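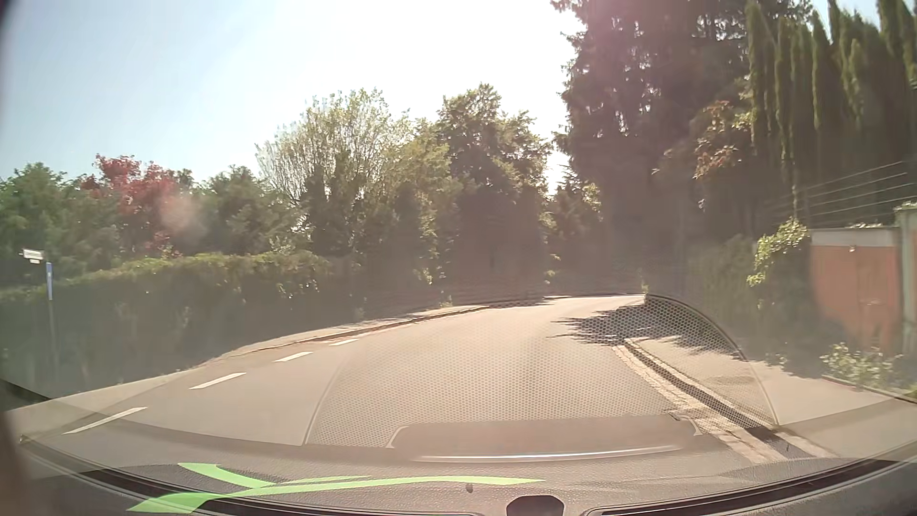 The road before the right-hand bend, with the clipped hedge and its sidewalk on the left.

17 September 2022
By Mahmoudi

The driver has taken the same road into Drurcombe for many years, first in a delivery van and now in a small car. She agreed to talk with me on one condition, that I leave out her name. "Everybody in the town will know anyway," she said, and she poured the tea.

I wanted to ask her about driving in a town of 3,000 people, where visitors often complain that it takes too long to get through. She does not agree with the visitors.

"They are used to the big road from Asby," she said. "There you hold the wheel and you think about your dinner. With us you have to look."

She began with the bend. Before it the road is wide and pale, two lanes with a broken line, and on a sunny day it can seem that there is nothing to do. The trees close the view completely. "You cannot see what is behind them, so you drive as if something is there. A tractor, maybe. My father taught me this and he was very strict about it."

I asked if the hedge should be cut lower. She thought for some time about this question.

"No, I like it. In February it is thin and ugly and I miss it. And the red tree, I look for the red tree every time. When I see it I know I am nearly home, and my foot comes up from the gas by itself."

We spoke also about the people who walk. The sidewalk by the hedge becomes narrow as it goes to the bend, and she remembers pushing a baby carriage there with trucks passing. She would like it to be wider. She wrote a letter about it once, together with her neighbors, and they collected 877 signatures. The answer was polite. She still has it in a drawer with the guarantee for the washing machine.

Then we came to the junction, and here she became more lively. It has traffic lights and STOP signs as well, and visitors ask her what they should obey.

"The light, when the light is working," she said. "The sign is for when it is not. It is in the book, but people read the book once, when they are eighteen."

She waits there almost every morning on her way to Hindisier, where she works in a shop for kitchen goods. She does not mind to wait. From the line of cars you have the bridge with its pale arches and the wooded hill behind — a better view, in her opinion, than from the hotel terrace. What she does mind is drivers who come too close to the bicycles.

"A cyclist has one foot on the ground and he has to start again from nothing. Give him a moment! It is two seconds from your life." 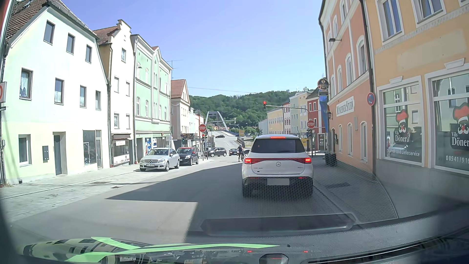

Parking on the left side

My last question was about the parked cars, a subject on which she has strong opinions.

Last updated: 17:40
Contact the editors | © Drurcombe Pages | Back to top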